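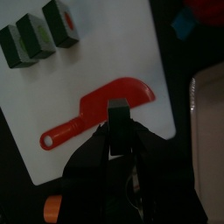
Lakbridge, March 2025

Amateur Boxing Board > Training Talk > Switching stance at 41, dumb idea?

slowjab_41
So I've been boxing for fun for a couple of years now, orthodox the whole time, and last month my left shoulder started nagging me every time I threw more than a few rounds of jabs. Nothing torn, I got it checked, just cranky. While it settled I messed around in southpaw on the bag and... I kind of love it? My right hand jab is way snappier than my left ever was. My coach rolled his eyes and said I'd be starting from zero. I have a masters bout penciled in for May at the Flulska gym show and I'm wondering if I can switch for good before then or if that's nuts. Three sessions a week, plus whatever I do in the garage.

pivotfoot
Not nuts to switch. Pretty nuts to switch before May. Your hands will be fine, it's your feet that'll get you. The first time somebody walks you backward you're going to cross your legs, I promise. I did the change over a whole winter and I was still tripping on myself in sparring when the snow melted.

bagrat290
I'm going to disagree with pivotfoot a little. I switched in one spring and fought that way, won a scrappy decision. But I'm left handed and had been taught orthodox by a guy who taught everybody orthodox, so it was more like going home. Which hand do you write with?

slowjab_41
Right handed. Write with it, throw with it, everything.

pivotfoot
Then you're putting your power hand up front. Plenty of people do it, but your left cross is going to be a pillow for a long while. Have you thrown it at a bag with any weight to it?

slowjab_41
Yeah, and pillow is generous, lol. The jab and the right hook are the only things that feel good. The straight left feels like I'm pushing a door open.

cornerstool
Can we talk about the shoulder for a second? You said the left one is the cranky one. In southpaw it stops being the jab hand, sure, but now it's throwing your hardest straight shot at full extension. You might just be trading a lot of small aches for one big one. I'd ask whoever checked it before you rebuild your whole style around it.

slowjab_41
Huh. Hadn't thought of it like that. I go back in two weeks so I'll ask.

bagrat290
Good point from cornerstool. Also what gloves are you doing bag work in? My shoulder trouble went away when I quit using 16s for everything.

slowjab_41
Veltex 16s, for the bag and for sparring. I only own the one pair!

bagrat290
There you go. Get a lighter pair for the bag, keep the 16s for sparring. I do 400 jabs on bag days and I'd never do that in sparring gloves at my age.

jump_rope_gary_fan
400 jabs with a sore shoulder is terrible advice, come on.

bagrat290
I said that's what *I* do. I didn't tell him to do it.

jump_rope_gary_fan
He's going to read it and do it, you know how this board is. OP, do fewer and do them clean. When your elbow starts flaring out you're done for the day. That was my whole problem, I'd hit the number I had in my head and the last half of them were garbage.

pivotfoot
Agree with that. On the feet thing, if you want to keep playing with southpaw, put a strip of tape on the garage floor and just step along it, no punches, both directions. Ten minutes while the coffee brews. It's boring and you'll hate it, but I wish I'd done it from the start instead of going straight to combinations.

cornerstool
There was a long thread on this at the old Gebremichael gym forum, if anyone still has it saved. Lots of people who'd switched late. From what I remember most of them ended up going back and forth instead of all the way over.

slowjab_41
OK, you've mostly talked me down. Plan for now is orthodox for the May bout, southpaw footwork on the tape, lighter gloves for the bag, and ask about the shoulder. I'll still throw a few right jabs at the end of a session because they're just so much fun.

bagrat290
Sneak one in during the last round, I would.

pivotfoot
Please don't.

slowjab_41
No promises. Anybody have a preference between 10s and 12s for the bag?

jump_rope_gary_fan
12s, and wrap your hands properly.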